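Search this site Enter keywords Go

Print this page | E-mail this thread

Despina Margaritis
Notes from a rented kitchen, Jirnthorpe

1/ My feed has decided I need to hear about dried beans. Soak them overnight, never soak them, salt the water, salt will ruin everything. Everyone is very sure. I've been cooking the things for 18 years and I'm sure of almost none of it.

2/ Claim one: you must soak for 12 hours or your stomach will never forgive you. Lesia Yurchenko swears by it. I asked how she knew and she said her aunt told her. Fine aunt, I'm sure. I'd still like to see the aunt's notes.

3/ Claim two: salt in the water makes them tough. I have salted the water for years. They get soft. If anyone has a pot of beans that salt kept hard, I would like to meet the pot.

4/ Claim three, and this one gets shared every January: a pinch of baking soda fixes everything. It does speed things up. It also gives you soapy mush if your pinch is like Sushil Semwal's pinch, which is closer to a spoonful.

5/ Then there's the gear. A post with 463 replies told me induction is "wrong" for beans and they need a real flame. Wrong how? It's heat under a pot. The reply I got was "you can taste it." Can you.

6/ For the record, I use a big stainless steel pot, a black induction cooktop with the buttons along the front edge, and small pale yellow beans across the bottom. I'm not claiming it's pretty.
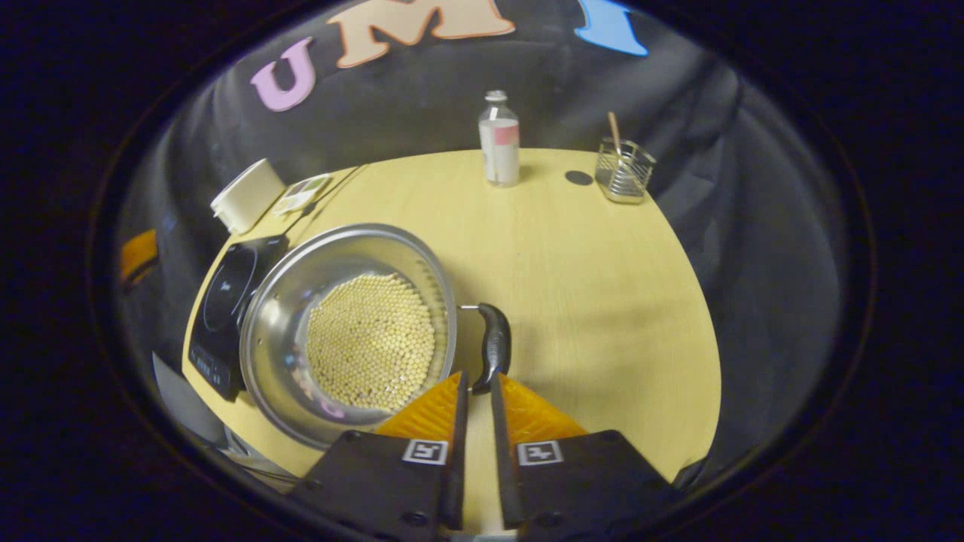
7/ WHAT I'LL ADMIT TO

A wide pot helps. Beans piled deep in a narrow one cook unevenly for me, and I end up stirring, and stirring splits the skins. Spread them out and leave them alone.

8/ Old beans are a real problem and hardly get a mention. I had a bag from the Lodhi store that had been in the cupboard through two moves. Simmered it all evening. Gravel. No soak was going to save that.

9/ Meenakshi Yadav asks if I skim the foam. Sometimes. I've tried it both ways and couldn't tell the bowls apart, and neither could Shalini Mittal, who has opinions about everything including my bowls.

10/ Induction does have one annoying habit. On mine the low settings pulse, so you get a boil, a rest, a boil. I go one step lower than I think I need and tip the lid. That's a complaint about my cooktop. Yours may behave.

11/ Someone will now tell me to buy a pressure cooker. I had one. It hissed at me and I gave it to my brother.

12/ Muting this for the night. If your aunt has notes, send them.

Last updated 9:40 p.m.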